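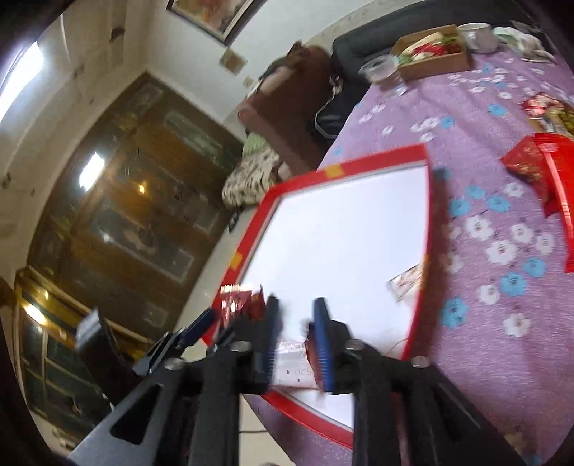

4. Setting up the sorting board

The Trastard board is used flat on a covered table for sorting wrapped sweets and small snack packets before they are boxed.

4.1 Preparing the table

1. Clear an area at least 67 cm deep. A cloth may stay on the table if it is pulled smooth.
2. Place the board with the white surface facing up.
3. Press down on each corner in turn. If the board rocks, turn it through a half circle and check again.
4. Fix the frame with tape at two points. Do not tape across the white surface.

Note: Tape residue on the frame can be removed with warm soapy water.

4.2 Sorting

1. Stand full bags to one side of the board and the open box at the far end of the table.
2. Tip out a small number of sweets. Do not load the board with more than 178 g at a time.
3. Spread the items so that none overlap. Turn any printed wrapper face up.
4. Move empty or torn wrappers to the frame and discard them at the end of each batch.
5. Transfer the sorted items to the box, heaviest packets first.

Caution: Keep cables clear of the board. A cable trapped under the frame will lift one side and the sweets will slide.

Caution: Do not leave filled boxes near a heater. Chocolate softens at temperatures over 30 °C.

4.3 Cleaning

Wipe the white surface with a damp cloth after every 55 batches, or sooner if it is sticky. Dry before storing. For replacement frames, see section 7.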